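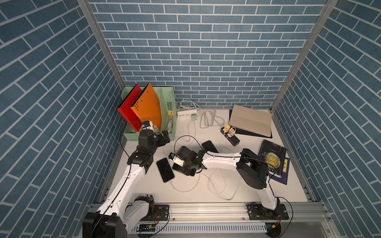
Cindmont – Atelier cycles
Contrôle périodique d'un vélo à assistance électrique pliant, avec commentaires
Fiche renseignée le 4/5/22
Contrôleur : Janka Pešek
Modèle : Nerari, moteur dans le moyeu avant, cadre pliant, roues de 20 pouces
Compteur à l'entrée : 2 491 km
Compteur au contrôle précédent (mars) : 1 356 km

Cotation : C = conforme. R = réserve, à reprendre avant le prochain contrôle. NC = non conforme, vélo immobilisé jusqu'à correction. SO = sans objet.

Les couples de serrage sont ceux gravés sur les pièces. En l'absence de gravure, se reporter au livret fourni avec le vélo. Ne pas reprendre les valeurs d'un autre modèle, même de la même gamme.

0. Préparation

0.1 Assistance coupée, batterie retirée, clé consignée au tableau. C
0.2 Vélo nettoyé à l'eau claire et à la brosse, sans haute pression. C
0.3 Vélo fixé par la tige de selle, pince serrée sur la partie métallique. C
0.4 Numéro de cadre relevé et comparé à la fiche d'entrée. C

Commentaire 0.4 : les deux derniers caractères sont peu lisibles sous le vernis. Relevé confirmé par l'étiquette placée dans le logement de batterie.

1. Cadre et charnière principale

1.1 Absence de fissure aux soudures du tube principal, de la douille de direction et des pattes arrière. C
1.2 Absence de fissure autour de l'axe de charnière. C
1.3 Jeu latéral de la charnière, vélo déplié et verrouillé. R
1.4 Effort de fermeture du levier. R
1.5 Verrou secondaire : engagement complet, retour du ressort. C
1.6 Faces d'appui propres, sans bavure ni peinture écrasée. C

Commentaire 1.3 : jeu faible, perceptible à la main en bloquant la roue avant et en poussant sur la tige de selle. Il disparaît après reprise de l'écrou de réglage, par huitièmes de tour. À revoir au prochain passage. Si le jeu revient avant, remplacer les bagues ; ne pas compenser par un nouveau serrage.

Commentaire 1.4 : le levier se fermait sans résistance sur le premier tiers de sa course. Après réglage, la résistance apparaît à mi-course et la fermeture reste possible d'une seule main. Le client est informé que le levier ne doit jamais être fermé au pied.

2. Potence pliante et direction

2.1 Charnière de potence : jeu, verrouillage, état de l'axe. C
2.2 Crochet de sécurité de potence. C
2.3 Jeu de direction, frein avant serré. C
2.4 Rotation libre de butée à butée, sans point dur. C
2.5 Alignement de la potence avec la roue avant. C
2.6 Serrage du cintre et des poignées. R

Commentaire 2.6 : la poignée droite tournait sous une torsion modérée. Vis de bague resserrée au couple gravé. Filetage sain.

3. Fourche et moyeu moteur

3.1 Fourche : absence de déformation et de fissure aux pattes. C
3.2 Rondelles antirotation présentes, ergots orientés vers l'encoche. C
3.3 Écrous d'axe serrés au couple, repère de peinture refait. C
3.4 Rotation à vide : pas de frottement ni de bruit de roulement. C
3.5 Connecteur moteur enfoncé jusqu'au trait de repère. NC, corrigé
3.6 Câble moteur : gaine intacte, boucle d'égouttage vers le bas. R

Commentaire 3.5 : connecteur trouvé en retrait du trait, avec une trace d'oxydation claire sur la bague extérieure. Broches droites. Nettoyage au produit contact, séchage, remontage flèche contre flèche. Essai concluant en 9.3. Point coté NC à l'entrée et levé en cours de contrôle.

Commentaire 3.6 : le câble remontait directement le long du fourreau et l'eau pouvait descendre vers le connecteur. Collier déplacé. Laisser assez de longueur pour le pliage ; vérifié sur trois cycles de pliage et dépliage complets.

4. Roues et pneumatiques

4.1 Voile et saut, roue avant. C
4.2 Voile et saut, roue arrière. R
4.3 Tension des rayons, contrôle au tensiomètre. R
4.4 Usure de la bande de roulement. C à l'avant, R à l'arrière
4.5 Flancs : coupures, craquelures, fils apparents. C
4.6 Pression ajustée dans la plage inscrite sur le flanc. C

Commentaires 4.2 et 4.3 : deux rayons détendus côté transmission, voisins l'un de l'autre. Remis en tension, roue dévoilée. Aucun rayon cassé. Si les mêmes rayons se détendent à nouveau, déposer le fond de jante et examiner les têtes d'écrou.

Commentaire 4.4 : pneu arrière aplati au centre, témoin encore visible. Remplacement à prévoir. Choisir un pneu homologué pour l'usage avec assistance et de même section, faute de quoi le garde-boue frotte une fois le vélo plié.

5. Freinage

5.1 Épaisseur des plaquettes avant. NC, corrigé
5.2 Épaisseur des plaquettes arrière. C
5.3 Disques : épaisseur, voile, absence de bleuissement. C
5.4 Étriers : fixation, centrage, absence de fuite. SO pour la fuite (commande par câble)
5.5 Câbles et gaines, notamment aux deux points de pliage. R
5.6 Course des leviers : pas de contact avec le cintre en freinage maximal. C
5.7 Contacteurs de coupure moteur, gauche et droit. C

Commentaire 5.1 : plaquettes avant sous la cote minimale du livret. Jeu neuf Mikuš monté, rodage effectué sur la piste de l'atelier. Disque dégraissé avant montage.

Commentaire 5.5 : gaine arrière marquée au passage de la charnière principale, armature non apparente. Passe-gaine repositionné de 12 mm vers l'arrière. La commande reste souple vélo plié. À remplacer si la marque s'étend.

6. Transmission

6.1 Allongement de chaîne. C
6.2 Usure du plateau et des pignons. C
6.3 Jeu du boîtier de pédalier. C
6.4 Pédales pliantes : verrouillage et jeu d'axe. R
6.5 Capteur de pédalage : fixation et entrefer. C

Commentaire 6.4 : la pédale gauche se verrouille, mais son ressort revient lentement. Nettoyée et lubrifiée. Retour normal, à surveiller.

7. Batterie

7.1 Coque : absence de choc, de gonflement et de trace de chaleur. C
7.2 Étiquette lisible, numéro conforme à la fiche. C
7.3 Contacts propres, sans piqûre ni noircissement. C
7.4 Serrure et maintien dans le logement. R
7.5 Tension à vide, charge complète. C
7.6 Joint du port de charge. C
7.7 Chargeur d'origine, cordon et fiche intacts. C

Commentaire 7.1 : un gonflement, une odeur de solvant ou une fissure de coque entraînent l'arrêt immédiat du contrôle. La batterie est alors placée dans le coffre extérieur et ne retourne pas au client.

Commentaire 7.4 : léger battement vertical de la batterie. Le patin inférieur en caoutchouc est tassé. Pièce commandée sous référence Trusum. En attendant, l'usage reste autorisé, contacts vérifiés après l'essai.

Commentaire 7.7 : le client déclare charger la batterie dans un couloir d'immeuble. Consigne remise par écrit : charge sur sol dur, hors du passage, en présence d'une personne éveillée, jamais sous un vêtement ni sur un lit.

8. Éclairage, signalisation, accessoires

8.1 Feu avant : fixation, orientation, fonctionnement. R
8.2 Feu arrière et câble de liaison. C
8.3 Catadioptres avant, arrière, latéraux et de pédales. C
8.4 Avertisseur sonore. C
8.5 Garde-boue : fixation et distance au pneu. C
8.6 Porte-bagages : serrage, charge maximale lisible. C
8.7 Béquille : retour et absence de contact avec la pédale. C

Commentaire 8.1 : faisceau réglé trop haut, ramené vers le sol. Vis de charnière du feu légèrement grippée, graissée.

9. Essais fonctionnels

Batterie remise en place après clôture des points 1 à 8.

9.1 Mise sous tension, absence de code défaut. C
9.2 Assistance à chaque niveau, départ arrêté. C
9.3 Assistance en charge, montée de la rampe. C
9.4 Coupure de l'assistance à l'arrêt du pédalage. C
9.5 Coupure de l'assistance à 25 km/h. C
9.6 Aide à la marche : vitesse limitée à 6 km/h, arrêt au relâchement du bouton. C
9.7 Freinage d'urgence sur sol sec, avant et arrière séparément puis ensemble. C
9.8 Pliage complet, transport à la main, dépliage. C
9.9 Nouveau contrôle des verrous après essai. C

Commentaire 9.3 : deux montées sans coupure ni à-coup. Le défaut intermittent signalé par le client (perte d'assistance par temps de pluie) n'a pas été reproduit à sec. L'état du connecteur relevé en 3.5 est compatible avec ce symptôme, sans que le lien soit établi. Revenir à l'atelier en cas de récidive, en notant le code affiché.

Commentaire 9.9 : le jeu de charnière (1.3) n'est pas réapparu après l'essai.

10. Décision

Non-conformités à l'entrée : points 3.5 et 5.1, levés tous les deux.
Réserves à suivre : 1.3, 4.3, 4.4 (arrière), 5.5, 6.4, 7.4.
Réserves reprises et closes : 1.4, 2.6, 3.6, 4.2, 8.1.

Vélo autorisé à circuler. Restitution au client avec copie de la fiche et livret tamponné.

Pièces montées : plaquettes avant Mikuš, un jeu.
Pièces en commande : patin de batterie Trusum.
Pièces à prévoir : pneu arrière 20 pouces.

Prochain contrôle : dans 5 mois, ou plus tôt en cas de chute, de choc sur la batterie ou de réapparition du jeu de charnière.

Contrôle effectué par : J. Pešek
Visa atelier : Cindmont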